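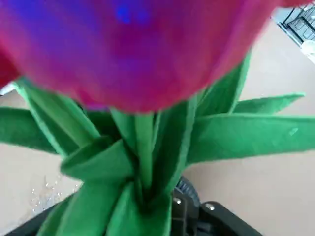

A felt tulip, raspberry red going into violet, with its green leaves underneath.

HOW TO HOST A CRAFT AFTERNOON AT HOME (and still have a usable kitchen at teatime)

Updated 6/4/25

I've been having people round to make things for a few years now, first in the flat over the bakery and then in the house at Pradcombe, where I've got a proper big kitchen and a dining table that pulls out if you swear at it. We've done felt flowers, lino printing, lavender bags, one disastrous go at candles. I get asked a lot how I set it up, mostly by friends who fancy doing it themselves and are worried it'll be a faff. It is a bit of a faff! But it's a nice one, and most of it can be done the day before in your pyjamas.

I'm writing this for somebody who wants a handful of grown-ups (or grown-ups with a few biggish children) sitting round a table for an afternoon and going home with something they've made. If you're after a party for a dozen five-year-olds I'm afraid you need a braver writer.

Pick one thing to make

One thing. I know it's tempting to put out a bit of everything and let people choose, and I did that the first two times, and what happened was that everyone spent an hour choosing. My friend Ľubica started three things and took home a bag of scraps.

What you want is something that can be finished in an hour and a half by a person who's never done it before and is talking the whole time. That rules out a surprising amount. Knitting is out unless they all knit already. Anything that needs to dry between coats is out. Felt is lovely because it doesn't fray, so you can cut a shape and that's it, it's a shape, and you can stitch it badly and it still looks cheerful. Simple printing is good too. Paper stars, good. Sewing on buttons in a pattern, better than it sounds.

Whatever you choose, make one yourself the week before with a clock on the table. Then double your time. My first flower took me twenty-five minutes and I thought, great, they'll do two each, and then on the day we only just got round to one.

How many people

Mine are 6 people, including me. I've done 12 and I wouldn't again, not in a house. With six you can hear each other and you can lean over and help whoever's stuck. With twelve you get two parties, one of which has all the scissors.

If more people want to come than you've got room for, do it twice. I had a waiting list last September (very grand) and ended up running the same afternoon on two weekends running, and the second was much easier because I'd already cut everything out.

The invitation

Say a start time and an end time. I really mean the end time. People are more likely to come if they know they'll be let out. I put something like "two till five, tea at half three, no experience needed, wear something you don't mind getting glue on".

Ask about food then as well, and whether anyone needs a chair with a back or a spot near the window for their eyes. Vasiliki, who's been to nearly all of mine, can't do fiddly work under our big light and it took me four visits to find that out. I felt awful! Now she gets the window end.

The table

Clear it the night before. Everything off, including the fruit bowl, which you'll swear you can work round and can't.

Then cover it. I've tried most things. Oilcloth is fine but slidey, newspaper comes off on pale fabric and on elbows, and old sheets catch every pin. Plain brown paper on a big roll is the one I've stuck with. You can write on it, draw round things on it, wipe your glue on it, and then bundle the lot up at the end with all the snippets inside. Run it the long way if you can and tape it underneath, not on top, so nobody's sleeve finds the edge. If the first strip doesn't quite reach, overlap the second by a good hand's width.

I reuse mine if it's only creased or a bit marked. Anything with glue on it gets binned.
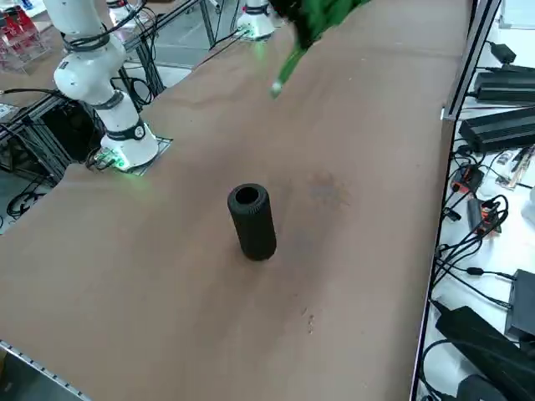
Give each person a decent amount of room, more than you would for dinner. I go by elbows: sit down, put both arms out as if you were cutting something, and that's a place. On my table that's three down each side and nobody on the ends, and the ends are where the shared bits live.

Shared bits and own bits

People will share thread, ribbon, buttons, pins and glue quite happily. They won't share scissors happily. If you can only buy one thing extra, buy scissors, or ask everybody to bring their favourite pair with a bit of wool tied round the handle so it goes home with the right person.

I do a small tray for each place, nothing fancy, mostly lids off old biscuit tins. On the tray:

a needle already threaded, with a knot in it
a second needle stuck in a scrap, for when the first one vanishes
four or five pins
a pencil
whatever pieces I've cut out already

The threaded needle is the kindest thing you can do for anyone. Half the people who tell you they can't sew only mean they can't thread a needle.

Cutting out beforehand

How much should you cut for them? I've gone back and forth. If you cut everything, it's a bit like a kit and they don't feel it's theirs. If you cut nothing, you lose the first forty minutes. What I do now is cut the dull pieces (leaves, stems, backings, anything there's a lot of) and leave the main piece for them, with a card template to draw round.

Make your templates out of cereal box and write on them what they are and how many to cut. I've a whole envelope of mystery ovals from before I learned to do that.

For felt, I order from a little place called Golen, who sell offcuts by weight. I get 400 grams at a time and that does me for several afternoons. You don't choose the colours, which annoyed me to begin with, and now I like it, because left to myself I'd buy the same three greens for ever. If you've a market near you, have a rummage there first. Old wool jumpers put through a hot wash work as well, though they come out thick and want sharp scissors.

Starting people off

Let them sit and have a drink first. I used to launch straight into instructions and could see coats still half on.

When everyone's settled, show them a finished one and pass it round. Let them turn it over and look at the back, where the mess is. A messy back is very encouraging. Then do the first step along with them, all together, and after that let them go at their own speed. I don't stand up again unless I'm asked. Radomír came once with his mother, announced he was only there to drive her, and had made the neatest one at the table by four o'clock. I think if I'd hovered over him he'd have gone and sat in the car.

Keep an extra set of pieces back for disasters. Somebody will cut through a fold.

If you've got a very quick person, have something small ready for them. A card to go with it, a bit of ribbon to plait, a second one in another colour.

Tea

Don't serve it at the craft table! Move everyone, even if it's only to the worktop. It gives their hands a rest, and it means crumbs and jam stay away from anything pale. Half three is right for a two o'clock start. By then they've got far enough to want to come back to it.

Keep the food dry. Shortbread, cheese straws, plain buns. I made my gran's sticky ginger cake once and we were picking fluff off our fingers till five. My oven's fierce, so the shortbread comes out early and I leave it in the tin.

What it costs

My last one came to 102 pounds, which sounds like a lot, but that was with six new pairs of scissors and a paper roll that'll see me through to next year. Without those you're looking at felt, thread and biscuits. Some of my friends put a bit in a jar by the kettle, and I don't say no. If you don't like asking for money, ask people to bring something for the button tin.

Clearing up

Twenty minutes before the end, say so out loud. People need longer than you'd think to tie off a thread and find their glasses. Have paper bags ready with names on, so unfinished ones go home in one piece with a needle and a bit of thread tucked in.

Before anybody stands up, count the needles. Every tray had two, so every tray should have two. I skipped this once, in socks.

Then lift off anything worth keeping, fold the paper in from both ends, and out it goes. Run a magnet over the floor under the table for pins. Miroslava lent me a big flat one meant for a garage and I'm afraid I've still got it, so if you're reading this, Miroslava, come and fetch it, and bring your scissors.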